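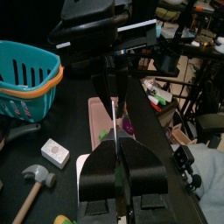
20/02/2026

So I finally sat down and went through all the pictures from Saditz Quarry, and I have thoughts. A lot of thoughts, and a sore neck, because I did it in one sitting on the couch with the laptop on a pillow.

1010 photos. That's what came off the card after one long June weekend of diving. I kept 34. If you'd asked me on the drive home I would have told you I had at least a hundred good ones (I was so sure!), and then I opened the folder and it was green soup as far as the eye could see. Green soup with a fish tail. Green soup with my buddy's fin. One really sharp picture of my own thumb.

And yes, I know, June. It's February. I put it off for eight months and I'm not proud of it, but the water near Ultemstead is far too cold for me right now and I wanted something to do with diving that didn't involve a drysuit.

For anyone new here, I've been diving for a while, 167 dives in the log as of this week, but I only started carrying a camera last spring. I bought a used housing for my little compact from Otis Lyons, who was moving up to something bigger and wanted the shelf space back. The housing is a Sang, the old clear kind where you can see the camera sitting inside, and he threw in a Zanora strobe with a wobbly arm. $529 for the lot, spare O-rings and a tray included. I thought that was a bargain until I started pricing the things you need to go with it, and I'm going to stop that sentence there in case my sister reads this.

The first morning at Saditz I did everything wrong. I mounted the strobe right next to the lens because it looked neat that way, and every single picture from that dive has a blizzard in it. Backscatter! I'd read about it, I'd nodded along, I could have explained it to you over dinner, and I still went down there and lit up every speck of silt between me and the school bus. (There's a sunken school bus. Every quarry seems to have one.) Otis looked at the back of my camera at lunch, made a noise, and pulled the strobe arm out as far as it would go. The afternoon pictures are so much better it's a little embarrassing.

The other thing I got wrong was distance. I kept hanging back to be polite to the fish. Underwater everything looks closer than it is, so I'd think I was filling the picture with a bluegill and then at home there'd be this tiny gray smudge in the middle of a lot of nothing. The ones I kept are nearly all from the second day, when I gave up on the fish that swim away and parked myself near the old loading ramp where they come up and stare at you. There's one sunfish in particular that I must have forty pictures of. He has a nick in his top fin and he did not care about me at all. I picked three of him. I tried to get it down to one and couldn't.

My buoyancy went right out the window, by the way. 167 dives and I was bobbing around like a beginner the minute I put my eye to that little screen. You stop noticing your breathing, you take a big breath to hold still for the shot, and up you go. I kicked up the bottom twice and had to apologize to two students and their instructor, using only my hands and eyebrows. If you're thinking about getting a camera, I'd say spend a whole dive just holding it, switched off. I didn't do this. I'm doing it next time.

I shot everything as JPEG too, on auto white balance, and the color on the deeper ones is pretty much gone. You can drag the sliders around, but there's only so much red you can put back into something that never had any. Two of my favorites I turned black and white and they look great now, kind of spooky, especially the one looking up from under the dock with the sun coming through the planks. That's going on the wall in the hallway if I can find a frame I like.

What surprised me was how much I remembered while I was sorting. I'd forgotten the turtle completely! It's in four pictures, all of them bad, and I kept one anyway. I'd forgotten how cold my hands got by the end of the third dive, and then there's a run of six shots all tilted the same way and I could feel it again, that clumsy feeling of pressing the shutter with a finger that isn't really listening.

Plan for this year: go back to Saditz as soon as the water's bearable, shoot raw, fix the wobbly joint on the Zanora (I've been using a rubber band, don't tell Otis), and take fewer pictures. I'd like to spend one dive on the bus alone. There's a window near the back with freshwater sponge growing all over it and I only got one decent picture of it before my air was telling me to go home.

If you dive around Ultemstead and know a spot with better visibility in early spring, please leave me a comment. I'll bring the coffee, and I have a spare 7mm hood if yours leaks.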